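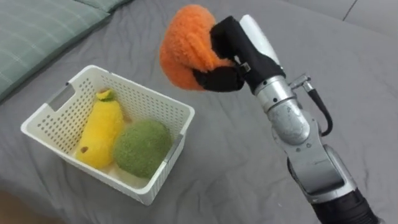 Jernness Fitted Sheet, Slate

We've carried bedding from the Redau mill for years, and the Jernness is the one I keep talking people into feeling with their own hands. It's a washed cotton percale, crisp the first night and noticeably softer by the third or fourth wash, and it never gets that limp, slippery feel some sheets pick up over a summer. I love it!

The elastic runs the whole way around the hem — not only at the corners — so the sheet stays put even if you sleep like a windmill. Pockets are deep enough for a mattress with a topper on it. Maribeth Manalastas, who does our cutting and sewing, adds a small woven tab at the foot end so you can tell which way is which in a dark bedroom.

Wrinkles: yes, it has them. Percale does. Pull it out of the dryer while it's a touch damp, put it straight on the bed, and most of them relax overnight. Mercedes Correa in our shop irons hers and says it looks like a hotel. I have never once ironed mine.

On color, people ask what goes with a gray sheet, and my answer is pretty much anything soft. Pale green is my favorite (we sell the Pichon pillowcase separately), and a warm rust or mustard throw is lovely in December.

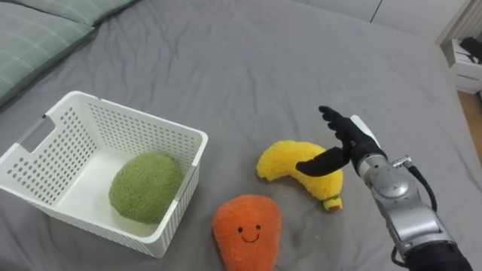

Gray fitted sheet with pale green plaid pillowcases.

Details
Item number: 522
Fabric: 100% cotton percale, prewashed
Pocket depth: 38 cm
Sizes: twin, full, queen, king
Colors: slate, oat, white

Care
Machine wash warm with like colors. Tumble dry low. Skip the fabric softener, which coats the cotton and makes it less breathable. Wash once before using.

Goes well with
Pichon pillowcase, set of two
Skemum light quilt, item 339

Unwashed sheets can be returned in their cloth bag. If you're between sizes or have an odd mattress (antique frames, campers, boats — we've heard it all), write to Somkiat at the shop with your measurements and he'll tell you what fits. Custom sizes take 3 weeks.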